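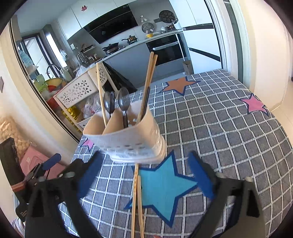

Halville Night Outreach
Progress report to the Bellamy Fund
10 May 2020

The grant pays for health and safety support for adults working as escorts in Halville and Eramness. This report covers the period from February to now.

Contacts
We had 535 contacts in the period. Most were by phone or text. Street rounds in Eramness stopped in March and have not started again. People who work from home or through online ads are now the larger part of our caseload, and they ask different things: how to screen a new client, how to get an ad taken down, what to do when a landlord finds out.

Emergency payments
Income for nearly everyone we support fell to nothing in a matter of days. With your agreement we moved $3,000 from the travel line to small emergency payments, at $50 each. All of it has been paid out. We kept the form to one page and did not ask for legal names. We have had requests since then that we could not meet.

Screening line
The Hiditz text system went live three weeks late. The delay was on our side - we had not settled who would hold the phone on weekends. Members can now text a number and get back any warning already on the list. Some 40 people have signed up. Two have asked for the service in Spanish, and we do not have that yet. 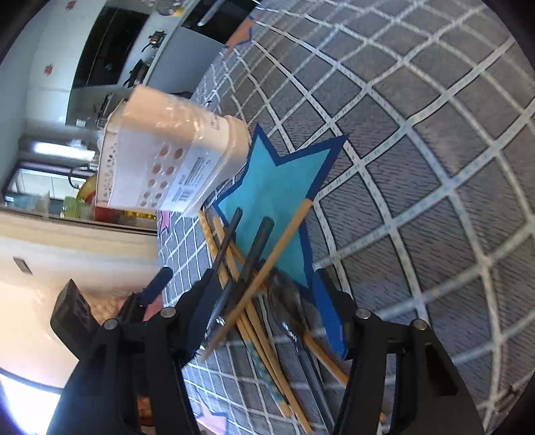
Printed safety cards are the one item well behind schedule. The first draft had too much text and the people who tested it did not read the back. The second draft is shorter and has no words on the front, so that it can be left in a purse without giving anything away. For the front we want one plain shape with a heavy edge, close to the light blue star with the thick dark blue border shown here. The printer in Halville is closed until further notice.

Clinic visits
The evening testing clinic is suspended. We mail home kits on request and leave condoms in sealed bags at the side door.

Next period
- Spanish replies on the text line
- Cards to print when the shop reopens
- Decision on street rounds in Eramness
- Revised budget to you, with the travel line at zero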